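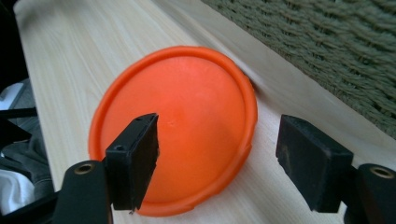 Hi Maribeth,

Progress on the supervisor training, as promised. We've now put 213 people through the first module, which beats the 200 we told you in April, and I'm pretty chuffed with that! The Tetthorpe site came on board late (their roster was a nightmare) but they've caught up faster than I expected.

The coaching pairs are slower going. Eight are up and running and the rest are waiting on managers to free up an hour a fortnight. Dindo Agbayani has been chasing them, nicely so far. If you could mention it at the next leadership catch-up, that'd help more than another email from me.

Feedback on the difficult conversations session is good, apart from the role plays, which people either love or dread. Mirela has rewritten two of them so they sound like things our staff would say – the old ones were very head office. Raghda is still after a quieter room at Allska.

Money-wise we're under on travel and a bit over on printing. I'd like to shift the travel leftover into a second facilitator for the night shift groups, and I'll need your okay in writing before I book Reynaldo Saludo.

Next up is module two, plus the follow-up survey to all 407 staff in the program. Draft questions are in the shared folder if you fancy a look – comments welcome, even scribbly ones.

Cheers,
Kath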